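Seasonal Passenger Services Coordinator, Island Ferry Routes
Dorcombe Terminal, Indley Line

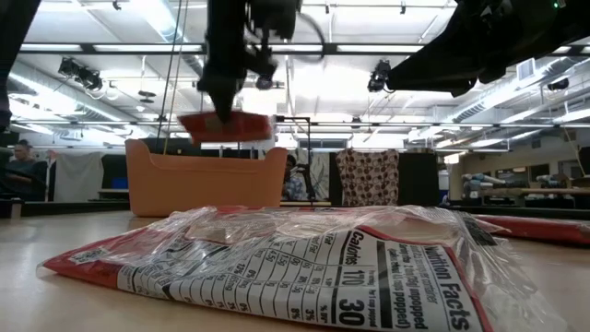
Indley Line runs passenger and vehicle ferries from Dorcombe to the outer islands, with two crossings a day in winter and up to seven in the summer timetable. We are hiring one Passenger Services Coordinator for the coming season. The post is based in the terminal building at Dorcombe and reports to the Terminal Manager. The coordinator is responsible for check-in, boarding order, baggage drop and the handling of delayed or canceled sailings. Baggage drop at Dorcombe works with open bins, sorted by port of call, and the same rule applies to every item that goes into an orange plastic bin or any other: flat items go in after bulky ones, and nothing is left resting on the rim. Applicants should expect to spend part of each shift on the baggage side and part at the desk.

Background to the post

Dorcombe is the only mainland port with a regular service to the outer islands. There is no airfield on any of them, so visitors, residents and most light freight travel on the same vessels. Traffic is uneven. In winter the typical foot passenger is a resident with a return ticket and one bag. From June the majority are visitors on one-way or multi-stop tickets, often with camping gear, bicycles or pets, and a large share of them have not traveled on the route before.

The main vessel, the Ellis, is licensed for 173 foot passengers and carries vehicles on a single deck. Last summer the line handled 1,899 bookings that combined a ferry crossing with a stay or an onward bus. These bookings take longer to process at the desk and account for most of the calls received when a sailing is changed. The coordinator will be the first point of contact for them.

Duties

Open the check-in desk 90 minutes before the first departure and close it 20 minutes before each sailing.
Check tickets and identification, issue boarding cards and enter passenger numbers in the manifest.
Supervise the baggage drop, including labeling, weight limits and sorting by port of call.
Direct foot passengers to the correct gate and confirm the boarding order with the deck crew by radio.
Arrange assisted boarding for passengers who have requested it, and for those who ask on the day where crew numbers allow.
Rebook passengers after a cancellation, in the order set out in the conditions of carriage.
Update the departure board, the recorded phone line and the notice at the bus stop.
Keep a record of lost property and release items against a signature.
Prepare a shift report with passenger totals, late arrivals, refused items and complaints.

The post does not include work on the car ramp or the mooring lines. Those tasks are done by the deck crew.

Requirements

A high school diploma or equivalent.
At least one season of paid work with the public, in transport, lodging, tours or retail.
Clear spoken and written English.
Ability to read a tide table and a timetable with seasonal variations. Training is given on the first, but not on the second.
Ability to lift bags of up to 50 pounds and to stand for long periods, partly outdoors.
Basic computer skills, including data entry at normal working speed.
Availability for early starts, late finishes and weekends through the end of September.

Useful but not required

A second language.
Experience with a ticketing or hotel reservation system.
A current first aid certificate.
Knowledge of the islands, their bus connections and the walking routes between the harbors and the main villages.

Hours and shifts

The contract is full time and seasonal. Shifts follow the sailing timetable and are published two weeks in advance. The early shift starts at 5:30 a.m. and the late shift ends after the last arrival, normally by 9:45 p.m. No employee is scheduled for a late shift followed directly by an early one. When a vessel is delayed, the late shift may be extended, and the extra time is paid at the overtime rate or taken as time off in the following month.

Pay and benefits

Pay is hourly and follows the line's shore staff scale, with the starting step based on previous experience. The current scale is sent to all applicants invited to interview. Uniform, rain gear and safety footwear are supplied. Employees travel free on all Indley Line sailings, subject to space, and may name one companion for travel at half fare. Parking at the terminal is free. Shared housing is available at Sakalauskas House, a ten-minute walk from the terminal. Rent is deducted monthly and rooms are assigned in the order in which contracts are signed. Pets cannot be kept there.

Training

Training lasts 3 weeks and is paid at the full rate. The first week covers ticket types, the manifest and the conditions of carriage. The second is spent on baggage, gates and radio procedure, with at least two return crossings on the Ellis so that new staff know the layout of the passenger decks. The last week is supervised desk work. A short written test on the manifest and the emergency procedure is held at the end and may be repeated once.

How to apply

Send a resume of no more than two pages and a cover letter to the Terminal Manager, Indley Line, Dorcombe Terminal. Applications may be handed in at the ticket desk during opening hours or submitted through the jobs page of our website. The letter should state:

the earliest date on which you can start
any dates in the season on which you cannot work
whether you need housing
which languages you speak and at what level

Interviews are held at the terminal and take 45 minutes, including a short exercise in which the applicant rebooks a group after a canceled sailing. Applicants who live on the islands may interview by phone and will complete the exercise on their first visit to Dorcombe. Ferry fares for interview travel are waived. Other travel costs are not refunded.

Bring proof of eligibility to work and the contact details of two references, one of whom should be a recent employer. References are contacted only after an offer has been made. Applications received after the post has been filled are kept on file until the end of the season, unless the applicant asks for them to be removed.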